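Património e manutenção: a escada do edifício Lobo volta a abrir

Encerrada desde dezembro para obras de conservação, a escada interior do edifício Lobo foi reaberta aos utentes. Obadia Shirima, responsável pelos serviços de manutenção, recebeu-nos no átrio do piso térreo e fez o balanço da intervenção.

"A escada tem 132 degraus e serve todos os gabinetes. Encerrá-la foi uma decisão ponderada, tomada com a direção", afirma. Os trabalhos, adjudicados à Grasard, decorreram ao longo de 18 semanas e incluíram a reparação dos rebocos, a revisão dos corrimãos e a pintura integral.

Questionado sobre a opção pelo branco, o responsável recorda que a cor consta do projeto original. "Encontrámos camadas de bege e de cinzento aplicadas em épocas diferentes. O parecer técnico foi claro quanto à reposição da cor inicial, tanto nas paredes como na face inferior dos lanços."

A iluminação mereceu um capítulo próprio no caderno de encargos. Foi ponderada a colocação de apliques de parede, proposta pela Dullmont, mas prevaleceu a solução de manter luminárias fluorescentes fixadas sob os lanços.

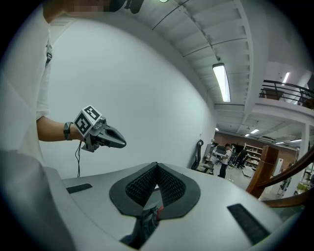 "Quem passa por baixo da escada precisa de ver bem o pavimento, e a parede lisa devolve muita luz", explica Obadia Shirima. O custo desta parcela foi de 2796 euros, com garantia de 12 meses.

Falta concluir a sinalética dos pisos, encomendada à Walent. Até à sua entrega, os visitantes devem dirigir-se à receção, onde lhes será indicado o gabinete pretendido.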